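Last updated in April

Okay, I've been promising a few of you this thread for ages, so get comfortable, because I am not good at short. It's about learning to bake rye bread at 58, after a whole life of believing I was a person who could not bake. (1)

It started with Joris Willems, who lives two doors down from me here in Conddale and who brought over half a loaf when I was laid up with my knee. Dark, heavy, a little sour, with a crust you had to mean it to get through. I ate the whole thing in one day with butter and didn't share a crumb. (2)

When I could walk again I knocked on his door and asked where he bought it. He laughed and sent me home with a jar of starter and a page of instructions in his handwriting, which I still can't fully read. There's a word in step four that is either "cool" or "cook" and I've tried it both ways. (3)

My first loaf was a brick. I'm not being modest, the bread knife slid right off it. My second loaf was raw in the middle and my husband ate a slice anyway, God love him, and said it was "moist." (4)

The big thing I had wrong was treating it like white bread. I kept kneading and kneading, waiting for it to get smooth and stretchy like in the videos, and rye dough just doesn't do that. It stays like wet clay. You stir it, you scrape it into the pan with a wet spoon, you smooth the top and you walk away. (5)

And then the waiting! I used to cut into it while it was still warm, because who wouldn't, the whole house smells wonderful. Joris told me to leave it wrapped in a dish towel until the next day. I thought he was being fussy. He was right, the inside was gummy every time I rushed it and lovely when I didn't. (6)

A few people asked about flour. I use a whole rye from a small mill shop called Lukoševičius, and I go through a bag faster than I'd like to admit. Coarser flour gives you that chewy, old-country kind of slice. If all you can find is the fine kind at the grocery store, use it, it'll still be good — just go a little easy on the water. (7)

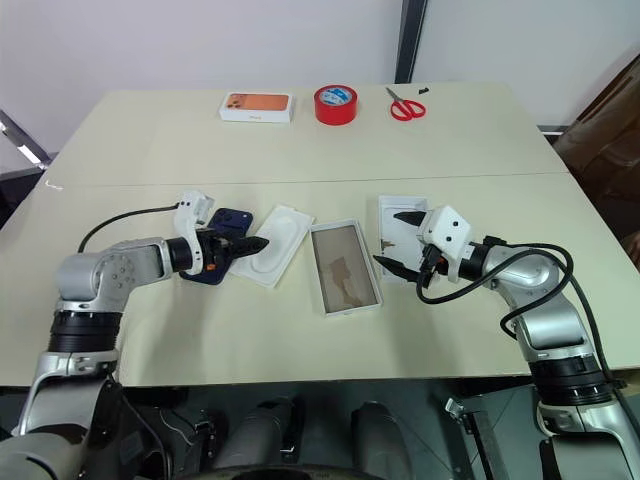

Seeds are where I get carried away. Sunflower, pumpkin, a spoonful of caraway if my sister isn't coming over (she picks them out one by one and lines them up on her plate). Soak them overnight in warm water first or they'll pull all the moisture out of the crumb. I learned that one on a loaf I'd meant to give away. (8)

Cor Geerts asked whether you can freeze it. Yes! Slice it first, put a bit of wax paper between the slices, and toast it straight from the freezer. I keep 2 loaves in there most of the time and it has saved many a breakfast. (9)

As for the starter, mine lives in the back of the fridge and gets fed when I remember, so please don't let anyone scare you about schedules. It had gray liquid on top once after we'd been away and I just poured that off, fed it twice, and it was bubbling again by suppertime. Fuzzy or pink is a different story, throw that out. (10)

If you're in Conddale and want some starter, message me and bring a clean jar with a lid. I'm home most afternoons after 2, and there's usually a heel of something on the counter with the butter already out. (11)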